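I've had the Hultex hand-held gripper kit for a month now, and I'm hooked! You squeeze, the jaws close, and the job gets recorded as you go. Mine cost $645 for the pair, and snack bags are my favorite test – crinkly, soft and never the same shape twice.

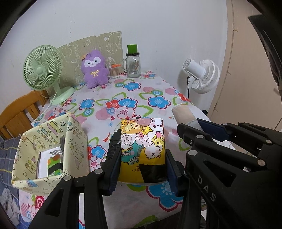 Zalura wrote in to say the pads wear smooth after 2000 grabs or so on her set, and she'd like Hultex to sell them separately. Fair point, and I've passed it on. My own pads still bite fine.

What I like most is the wide opening, because you can come at things from almost any angle (small tables included).

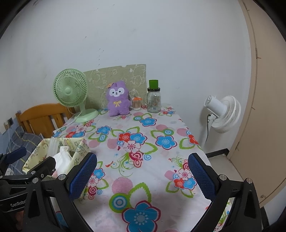

The battery is my one gripe. I got 100 short clips from a charge, then had to stop for lunch. Holum has a spare pack in the works for March, and I'll be ordering 2.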